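부엌 식탁에서 로봇팔과 석 달

지난번 글에서 예고만 해 놓고 한참을 미뤘던 Vurnex 그리퍼 키트 후기를 드디어 씁니다. 중간에 감기도 걸렸고, 시댁 어른들도 다녀가셨고, 솔직히 말하면 초반에 제가 조립을 한 번 잘못하는 바람에 의욕이 좀 꺾여 있었어요. 그래도 댓글로 "그거 아직 쓰세요?" 하고 물어봐 주신 분들이 계셔서(감사합니다, 정말로요!) 마음먹고 앉았습니다.

미리 말씀드리면 협찬 아니고 제 돈 주고 샀습니다. 길어요. 차 한 잔 가져오세요.
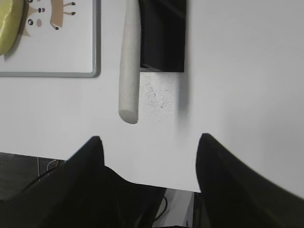
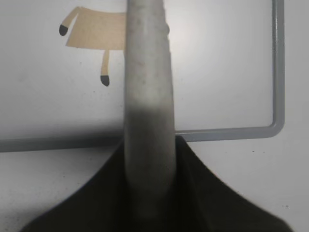 제가 산 구성은 손목에 작은 카메라가 달린 그리퍼 키트입니다. 로봇팔 본체는 작년에 따로 사 둔 게 있어서 끝부분만 바꿔 달았고요. 가격은 배송비까지 809유로였습니다. 취미에 쓰는 돈으로는 적지 않죠. 남편한테는 한동안 '할인을 아주 많이 받았다'고만 이야기했는데, 이 블로그를 가끔 읽는다는 걸 방금 기억해 냈네요. 여보, 할인 받은 건 맞아요. 카메라 케이블이 공짜였거든요.

구입은 Veteck이라는 온라인 매장에서 했어요. Ladbridge에도 같은 물건이 있었는데, 거기는 손가락 부품을 따로 사야 하고 배송이 3주라고 되어 있어서 포기했습니다. Veteck은 주문하고 나흘 만에 왔고, 상자 안 포장이 무척 꼼꼼해서 그 점은 칭찬하고 싶어요. 나사가 크기별로 봉투에 나뉘어 있고 봉투마다 번호가 적혀 있습니다. 예전에 다른 키트를 샀을 때는 나사 한 줌이 그냥 봉지 하나에 다 들어 있어서 저녁 내내 거실 바닥에서 나사를 골랐던 사람으로서, 봉투 번호만 보고도 마음이 놓였습니다.

설명서는 158쪽입니다. 종이책으로 오는 건 아니고 파일로 받아요. 처음엔 와, 친절하구나 했는데 읽다 보니 같은 주의사항이 장마다 되풀이되고, 정작 제일 궁금한 카메라 각도 맞추기는 반 쪽밖에 안 되더라고요. 영어와 네덜란드어가 있는데 네덜란드어 쪽이 더 최신 판입니다. 이건 Suryani Entili 씨가 알려 줘서 알았어요. 같은 동네 메이커 모임에 나오는 분인데, 저보다 한 달 먼저 같은 키트를 샀답니다. 제가 영어판 보고 케이블을 한참 헤매고 있으니까 "그거 옛날 그림이에요" 하고 네덜란드어판을 보내 줬어요. 커넥터 방향이 개정판에서 반대로 바뀌어 있었습니다. 제가 처음에 조립을 잘못했다는 게 바로 이 대목이에요. 다행히 타거나 하진 않았고, 그냥 화면이 안 나왔습니다.

조립 자체는 그렇게 어렵지 않아요. 육각 렌치 크기 2개만 있으면 되고, 하나는 상자에 들어 있습니다. 나머지 하나는 집에 있을 거라고 생각하는 모양인데 저희 집엔 없었습니다... Van Acker 철물점에 가서 하나 사 왔어요. 간 김에 화분도 샀습니다. 그 철물점은 들어가면 빈손으로 나올 수가 없는 구조예요. 입구에 꽃, 계산대 옆에 초콜릿.

자, 그럼 제일 많이들 궁금해하시는 '실제로 쓸 만한가' 이야기.

저는 주로 책상 위에 물건을 늘어놓고, 팔을 직접 조종해서 집고 옮기고 내려놓는 걸 기록하는 데 씁니다. 그렇게 모은 영상으로 나중에 로봇이 혼자 따라 하게 만드는 것까지가 제 목표고요. 그러려면 손목 카메라가 정말 중요해요. 위에서 내려다보는 카메라만 있을 때는 손가락이 물건에 닿는 그 순간이 꼭 팔에 가려지거든요. 손목에서 보면 닿는 자리가 바로 보이니까 조종할 때 답답함이 훨씬 덜합니다. 처음 화면을 켰을 때 괜히 박수를 쳤어요. 고양이가 놀라서 나갔습니다.

화질은 딱 필요한 만큼입니다. 대단히 선명하다고는 못 하겠어요. 빠르게 움직이면 가장자리가 좀 뭉개지는데, 천천히 움직이면 괜찮습니다. 그래서 저는 기록할 때 속도 설정을 기본값에서 한 단계 낮춰 놓았어요. 밝기는 자동인데, 하얀 바탕에서 작업하면 처음 몇 초 동안 노출을 잡느라 화면이 살짝 어두워졌다가 돌아옵니다. 고정값으로 바꾸는 메뉴가 있긴 있어요. 설명서 153쪽에 있습니다. 거의 맨 끝이죠! 왜 거기 숨겨 놨는지 모르겠지만 혹시 같은 키트를 쓰시는 분이 검색으로 들어오셨다면 이 한 줄만 가져가셔도 이 긴 글을 읽은 보람이 있으실 거예요.

집는 힘은 생각보다 섬세합니다. 스펀지나 찰흙으로 만든 말랑한 것도 힘 설정을 낮추면 자국이 안 남게 집을 수 있었어요. 제일 어려운 건 납작한 것들입니다. 두꺼운 종이나 마분지를 오린 것, 책갈피, 엽서 같은 것. 바닥에 딱 붙어 있으니 손가락이 밑으로 들어갈 틈이 없어요. 저는 처음에 무작정 위에서 꼬집듯이 집으려고 했는데 열 번 하면 한두 번 되나 싶었고, 지금은 가장자리까지 살살 밀어서 걸치게 한 다음에 집습니다. 사람도 식탁 위 동전을 그렇게 집잖아요. 그걸 깨닫기까지 저녁 시간을 사흘이나 썼네요.

그리고 액자. 테두리가 얇은 작은 액자는 의외로 쉬운 편이에요. 모서리를 노리지 말고 한쪽 변의 가운데를 잡으면 덜 돌아갑니다. 유리가 끼워진 건 빼고 연습하세요. 저는 유리 있는 걸로 하다가 식탁에서 '딱' 소리를 듣고 심장이 내려앉았습니다(안 깨졌어요, 그래도 그날은 거기서 접었습니다).

아쉬운 점도 적어야 공평하겠지요.

첫째로 케이블. 손목에서 내려오는 선이 자꾸 팔 관절에 걸립니다. 키트에 들어 있는 고정 클립이 너무 헐거워서 저는 찍찍이 끈으로 따로 묶었어요. Suryani 씨는 고무줄로 묶는다는데 그것도 괜찮아 보였습니다. 몇 분 쓰다 보면 선이 조금씩 당겨지는 게 눈에 보이니까, 사자마자 이것부터 해결하시길 권해요.

소음도 있습니다. 모터가 힘을 주고 가만히 있을 때 가느다란 소리가 나요. 낮에는 모르는데 밤 열 시쯤 부엌에서 혼자 하고 있으면 꽤 들립니다. 냉장고 소리랑 화음이 맞을 때가 있어서 저는 이제 좀 정이 들었어요.

소프트웨어는... 음, 좋아지고 있다고 해 둘게요. 5월 업데이트 이후로 녹화 도중에 멈추는 일은 없어졌습니다. 그전에는 긴 기록을 하다가 마지막에 멈춰서 통째로 날린 적이 있었고, 그때는 정말 환불할까 했어요. Veteck 고객센터에 메일을 보냈더니 Luuk Van Rooij라는 담당자분이 이틀 만에 답을 주셨는데, 답이 아주 성실했습니다. 로그 파일을 어디서 찾는지 한 줄 한 줄 적어 주시고, 제가 엉뚱한 파일을 보냈는데도 화 안 내시고 다시 설명해 주셨어요. 물건보다 그 메일 때문에 이 가게에서 또 살 것 같습니다.

손가락 부품은 끼웠다 뺐다 할 수 있는데, 뺄 때 힘이 많이 들어요. 손톱 긴 분들은 조심하세요. 저는 얇은 플라스틱 자를 틈에 넣어서 뺍니다. 설명서에는 "가볍게 당기면 빠집니다"라고 되어 있어요. 누구 기준의 가볍게인지 모르겠습니다.

누구에게 권하겠느냐고 물으신다면, 이미 팔이 있고 카메라를 이것저것 붙여 보다가 지친 분께 권하고 싶어요. 저도 예전에 웹캠을 테이프로 붙여 쓰던 시절이 있었는데, 테이프가 열에 늘어나서 매일 각도가 달라졌거든요. 어제 찍은 것과 오늘 찍은 게 안 맞으면 모아 놓은 걸 다 못 쓰게 됩니다. 그 스트레스가 없어진 것만으로 저는 만족해요. 반대로 로봇을 처음 시작하시는 분이라면 급하게 사지 마시고, 가까운 모임에서 한 번 만져 보시는 게 좋겠습니다. 저희 모임도 구경 오시는 분 환영해요. 커피는 Ans Smits 씨가 내려 주시는데 아주 진합니다.

다음 글에는 기록한 걸로 실제 학습을 시켜 본 이야기를 쓰려고 해요. 지금까지는 찰흙 덩어리를 접시에 올리는 것까지 됐고, 납작한 것들은 아직 제가 손으로 조종해야 합니다. 힘 설정 값을 표로 정리해 달라는 분이 계셨는데 그것도 같이 올릴게요. 우선은 저녁밥부터 해야 합니다. 식탁을 치워야 밥을 먹는데, 팔을 옮기려면 바이스부터 풀어야 하네요.

좋아요 37 · 공유 4 · 댓글 5

Sanne Michiels
한국어 공부하면서 읽고 있어요. 길어서 더 좋아요! 노출 고정 메뉴 드디어 찾았습니다. 저는 없는 기능인 줄 알고 책상 조명만 계속 바꿨어요.

콩나물국
웹캠 테이프 시절 이야기에 무릎을 쳤습니다 ㅠㅠ 저는 지금도 테이프예요. 혹시 무거운 컵 같은 것도 들리나요?

글쓴이
콩나물국 님, 빈 머그컵은 잘 들어요. 물 담은 컵은 무서워서 안 해 봤습니다. 부엌이라 닦기는 쉬운데 전선이 많아서요.

Roos Wouters
케이블 클립은 저도 같은 문제가 있었어요. 판매처에 말하니까 조금 더 빡빡한 걸로 새로 보내 주더라고요. 한번 물어보세요.

글쓴이
Roos 님 정말요? 지금 바로 메일 쓰러 갑니다. 알려 주셔서 고마워요!

이 블로그는 방문 통계를 위해 쿠키를 사용합니다. 계속 이용하시면 쿠키 사용에 동의하시는 것으로 봅니다. [동의] [설정 변경]

새 글을 메일로 받아 보시려면 주소를 남겨 주세요. 한 달에 한 통을 넘기지 않습니다.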